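3.2 Linking laborers to addresses

The city directories gave 2,326 entries for men listed as gardener, nurseryman or laborer. We matched these against census pages by surname, age and street. Valcárcel made the first pass and Sârbu checked 400 of the matches by hand.

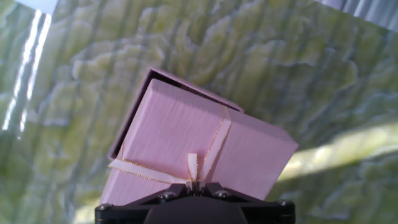 Of those checked, 260 agreed on all three points. Most of the rest failed on age, which census takers often rounded to the nearest five years. Boarders were harder to place than heads of household, as many moved every winter.
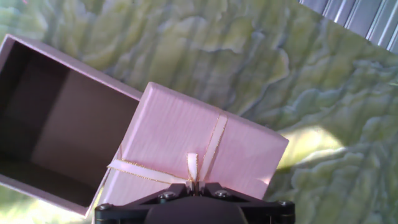 Naturalization papers settled 6 of the doubtful cases. The Vieira brothers, for instance, appear under two spellings on Silano Street, and only the port of entry shows that they are the same men.
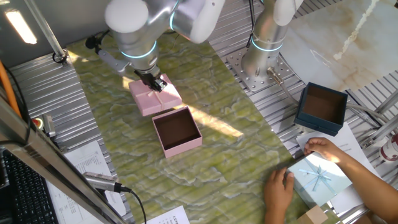

Figure 4. Gripper holding a pink box lid with a bow near its open base.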